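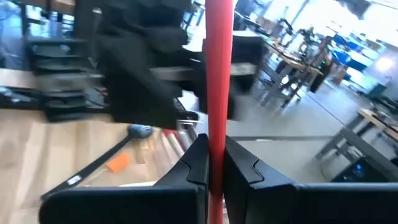

Figure 7.1 A red rod held between two gripper fingers, seen from a camera at the wrist.

Chapter 7
Comparing Grippers and Wrist Cameras

Chapter 6 treated the arm as a means of carrying a tool from one place to another. This chapter turns to the tool itself and to the camera mounted beside it. The two are studied together, as a change in the shape of the fingers also changes what the camera can see.

In Figure 7.1 the fingers take up the lower part of the view, and the rod passes through the narrow gap between them. The fingers and the rod are fairly sharp, while the black machinery behind them is blurred. A controller that relies on such a view must separate the object in the grip from everything else in the room, including strong daylight from windows.

7.1 What a Fair Comparison Requires

Two grippers can be compared only when the rest of the setup is held constant. The arm, the controller, the lighting and the test objects should remain the same throughout a trial. Where a part must be changed – for example, a mounting plate that fits only one gripper – the change should be entered in the trial record before testing begins.

The exercises in this chapter use 2 grippers, the Kokard and the Cabral. Each is tested on the Roscombe arm with 7 objects, and the results are entered on the Clostach record sheet found in Appendix B. A full comparison consists of 500 grasps. Students working in a single laboratory period may complete a shorter series, provided that both grippers receive the same number of attempts.

A grasp is scored as held, slipped or missed. Students should agree on the meaning of each term before the first attempt and should not revise a score after the series has ended.

7.2 Placing the Camera

A camera at the wrist moves with the gripper, so the fingers stay in nearly the same part of every image. A fixed camera shows more of the table, but the arm may block its view at the moment of contact. Section 7.3 describes how to mount and calibrate both types, beginning with the wrist camera.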